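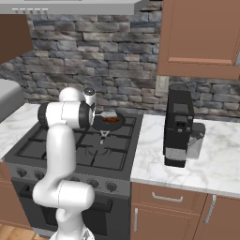 von Aurora Prata | März | Werkstatt & Simulation | 2 Kommentare

So, die Küchenzelle läuft wieder. Wer hier länger mitliest, weiß, dass ich Dridunora schon im Winter für fertig erklärt hatte (ja, ja), und dann kam das Update vom Regler und der Arm stand plötzlich zitternd vor dem Herd wie jemand mit fünf Espresso intus. Ich habe mir jetzt endlich mal die Zeit genommen, die Zelle von Grund auf neu einzurichten, und schreibe das auf, solange ich noch weiß, was ich gemacht habe. Beim letzten Mal wusste ich es nach zwei Wochen nämlich schon nicht mehr.

Kurz für alle Neuen: Dridunora ist eine simulierte Küche. Weißer Arm vor dem Gasherd, Marmorplatten links und rechts, Steinwand dahinter, und auf dem Rost hinten rechts eine Pfanne mit was zu essen drin. Gerechnet wird alles bei mir unter dem Schreibtisch, der Regler heißt Belard, und die Szenendatei, von der alle anderen Szenen abgeleitet werden, heißt bei uns einfach Basis. Das führt regelmäßig zu Missverständnissen, wenn man vom Sockel des Roboters redet. Ich schreibe hier also Sockel, wenn ich Sockel meine!

Angefangen habe ich auch genau dort, beim Sockel. In der alten Datei war er von Hand hingeschoben worden, nach Augenmaß, von mir, spät abends. Das rächt sich. Die Zahl in der Szene und die Zahl im Regler lagen 30 Millimeter auseinander, und Belard hat dann brav Bahnen geplant für einen Roboter, der ein Stück weiter hinten steht. Bei großen Bewegungen merkt man davon kaum etwas. Sobald man aber mit einem Pfannenwender flach über den Pfannenrand will, sind 30 Millimeter eine Menge Holz. Jetzt steht die Position nur noch an einer einzigen Stelle, in der Basis, und der Regler liest sie beim Start von dort ein. Hätte ich gleich so machen sollen.

Danach die Gelenkgrenzen. Die hatte ich aus einer alten Konfiguration übernommen, in der der Arm auf einem Tisch stand, mit reichlich Platz drumherum. Vor dem Herd ist es enger, der Unterarm muss über die vordere Kante, und oben kommt irgendwann die Dunstabzugshaube. Ich habe für die Haube einen unsichtbaren Sperrbereich angelegt, etwas größer als das Blech selbst, und seitdem klappt der Ellbogen auch nicht mehr in diese eine Stellung um, aus der er ohne Neustart nicht rauskommt. Das Umklappen war übrigens mein Lieblingsfehler, optisch ganz großes Theater.

Und dann das Zittern. Da habe ich wirklich lange in die falsche Richtung gesucht. Erst die Verstärkungen im Regler runtergedreht (Arm wird schlapp, zittert trotzdem), dann die Dämpfung hoch (Arm bewegt sich wie durch Honig, zittert trotzdem, nur langsamer). Mahmoud Ouazzani hat irgendwann am Telefon gefragt, ob ich eigentlich den Zeitschritt mit umgestellt habe, als das Update kam. Hatte ich natürlich nicht. Die Physik rechnete mit dem alten Takt, der Regler mit dem neuen, und beide haben sich gegenseitig hinterherkorrigiert. Eine Zeile in der Startdatei. Ich bin dann erst mal eine Runde um den Block gegangen. 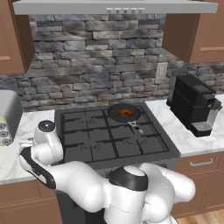 Greifer über der linken Arbeitsplatte, die Pfanne bleibt hinten rechts auf dem Rost.

Was ich mir für die Pflege der Zelle jetzt angewöhnt habe: Vor jeder längeren Reihe kommt ein Leerlauf. Der Arm fährt eine Handvoll fester Punkte ab, einer davon liegt nahe der vorderen linken Ecke vom Kochfeld, weit weg von der Pfanne, und ich vergleiche die gemessenen Gelenkwinkel mit denen aus der Basis. Weicht etwas ab, wird gar nicht erst gestartet. Das dauert keine halbe Kaffeelänge und hat mir schon einen kompletten Nachtlauf gerettet, bei dem ich vergessen hatte, die Datei zu speichern.

Die Berührungen sind noch so ein Kapitel für sich. Die Pfanne steht ja auf einem Rost, und so ein Rost besteht aus vielen dünnen Stegen. Wenn man jeden davon sauber als Kollisionskörper abbildet, rechnet sich der Rechner einen Wolf, und die Pfanne wandert trotzdem ganz langsam Richtung Steinwand. Ich habe unter die Stelle jetzt eine flache Platte gelegt, die man nicht sieht, und die Reibung zwischen Platte und Pfannenboden ordentlich raufgesetzt. Die Pfanne bleibt seitdem, wo sie ist. Puristen dürfen schimpfen, die Kommentare sind offen.

Beim Pfannenwender ging das so nicht, der muss ja wirklich unter etwas drunter. Da habe ich das Blatt in der Kollisionsgeometrie vorne dünner auslaufen lassen und dafür den Stiel ein bisschen dicker gemacht, damit die Finger ihn besser fassen. Der Unterschied ist riesig! Vorher rutschte mir der Stiel bei schrägem Griff ständig weg, und ich habe das ewig auf den Greifer geschoben, der daran völlig unschuldig war. Die Greifkraft steht jetzt auf 29 Newton. Darunter dreht sich der Wender in der Hand, darüber wird der Kontakt unruhig und man hört förmlich, wie die Physik leidet.

Ein Wort noch zum Zurücksetzen, nach dem ich neulich gefragt wurde. Ich lade zwischen zwei Durchgängen die komplette Szene neu, mit allem, auch mit der Kaffeemaschine, die da eigentlich nur rumsteht. Früher habe ich nur Arm und Pfanne zurückgestellt, weil das schneller geht. Dann hat der Arm einmal beim Ausholen etwas auf der Arbeitsplatte verschoben, das blieb verschoben, und die nächsten Durchgänge sahen alle ein kleines bisschen anders aus. Gemerkt habe ich es erst bei der Auswertung. Neu laden kostet pro Durchgang ein paar Sekunden, die zahle ich gern.

Seit dem Umbau sind jetzt 2.495 Durchgänge ohne Zittern gelaufen, und ich traue mich langsam, nachts wieder richtig zu schlafen. Der Lüfter unterm Schreibtisch ist allerdings hinüber, der klingt inzwischen wie ein Föhn mit Husten. Ersatz liegt schon da, einbauen muss ich ihn noch.

Offen ist auch die Sache mit dem Ablegen. Der Arm soll den Wender nach getaner Arbeit links auf die Platte legen, und er macht das im Moment aus viel zu großer Höhe, so ein trotziges Fallenlassen. Ich vermute, dass der Sperrbereich für die Arbeitsplatte noch aus der alten Tischversion stammt und viel zu hoch angesetzt ist. Mahmoud tippt auf das Handgelenk. Wir haben um einen Kuchen gewettet.

Die Startdatei mit dem richtigen Zeitschritt lege ich die Tage in den Downloadbereich, die Basis auch, sobald ich meine peinlichen Kommentare daraus entfernt habe. Wer mit Belard arbeitet und nach dem Update dasselbe Zittern hat: bitte zuerst in die Startdatei gucken und die Verstärkungen in Ruhe lassen!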